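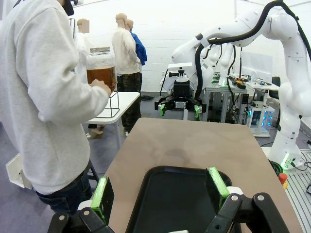
My Tosunum stand wobbles, and I've been going back and forth with you folks at Etar on it since June, so let me put the whole story in one ticket this time! I bought it to hold my big drink jar (the 51 ounce size was too small for our crowd, so I went up one) and from day one the thing has rocked a little whenever I touch it. I keep it on the small white table, with the jar about two-thirds full of the amber-brown tea I make, silver lid screwed on, and I've gotten into the habit of keeping a hand on the glass when I'm standing there. The stand is the black wire one, in case you need the style.

What I've tried so far:

Moved it to the kitchen floor, which is tile and pretty level. Still rocks, same corner.

Turned the stand end for end. The wobble went with it, so I'm ruling out the table.

Stood it up empty. Hardly moves at all! Add the jar and there it goes.

Folded cardboard under the short leg, 2 layers. Better, but it slid out by supper.

Precious Kruger on your help line told me to press down on the opposite corner for a minute or so. I did that 4 times and got almost nothing out of it, though she was very nice about it.

Could you send a replacement, or even just some of those little rubber feet? I still have the box and the receipt. Mornings before 10 are best if you want to call.

Etar Home Support | Contact us | Back to top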